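3.2 Trays, tabletops and the trouble with clear parts

We came to the question of trays rather slowly, and I think it is fair to admit that when we first planned the study we had hardly given them a thought. Our interest was in how people lay out small parts before they begin putting something together, and we imagined that most of what mattered would be found in the order of the parts and in the reach of the arm. It was only after we had spent a good many mornings at the long tables in the Gonden workshop, reading through the notes people had left us, that we saw how often the container itself came up. People had opinions about trays! They liked one for its low sides, disliked another because the corners held on to crumbs of plastic, and several of them had quietly brought in a favorite from home.

The written comments gave us our starting point. Over the length of the study 77 people took part, and between them they handed in 627 comment slips, of which 504 mentioned a container of one kind or another. We read every slip twice, the second time after a long break, and put each into one of six groups according to what the writer was mostly concerned with: depth, color, the shape of the corners, the surface underneath, how the parts were lying, and a last group for everything we could not place. That last group was larger than we would have liked. A slip that says only "the old one was nicer" is hard to do much with, though we kept it, and we have some sympathy for whoever wrote it.

Depth was the easiest matter to understand. A deep box keeps parts from wandering, and for storage on a shelf it is probably the better choice, but at the table a person has to reach down past the wall and feel about at the bottom. With the Bonov bins, which we had bought in the first place because they stacked so well, people tended to tip the whole lot out onto the table and work from the heap. We had not asked them to do this and we did not stop them. The shallow trays that came with the Kitix sets were treated quite differently. They stayed put, usually a little beyond the working space, and parts were picked out of them a few at a time. One participant wrote that a shallow tray "is like a plate, and a bin is like a pocket," and we have found ourselves borrowing the comparison ever since.

The surface underneath turned out to matter more than we expected, particularly in November, when the afternoon light in the workshop is poor and the lamps are on early. A table with a strong grain hides a thin part very well. Participants who had dropped a clear clip on the wood often found it by sweeping the flat of the hand across the top and listening for the small scraping sound - a method we have since adopted ourselves. Some asked for a dark cloth, and we put one out for them. It helped with the losses, although it slid about and had to be straightened between turns, and a few people gave up on it for that reason.

Clear parts deserve a little more room, as they were the source of most of the grumbling and, to our minds, of the more interesting remarks. A colored part can be found by its color, but a part that lets the light through has to be found by its outline, and a tangle of outlines is tiring to look at for any length of time. What seemed to help was height. When thin pieces lie flat they cross over one another and become very hard to tell apart, whereas a piece that stands up offers the eye a tip to settle on and the hand something to take hold of. The white tray toward the back of the table in Figure 2 is a fair illustration: it is shallow, with rounded corners, and among the small translucent pieces inside it there are thin, clear spikes or pegs standing upright. Participants who wrote about arrangements of this sort tended to speak of the upright pieces first and the rest of the contents afterward, and quite a few of them said that they used the tall ones as a kind of landmark when reaching for something lower down. We return to landmarks in Section 4.

Figure 2. Small translucent parts in a shallow white tray on a pale wooden tabletop.
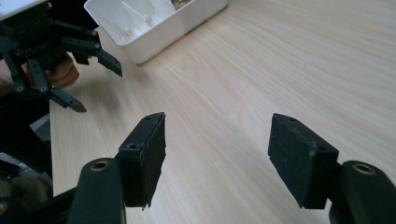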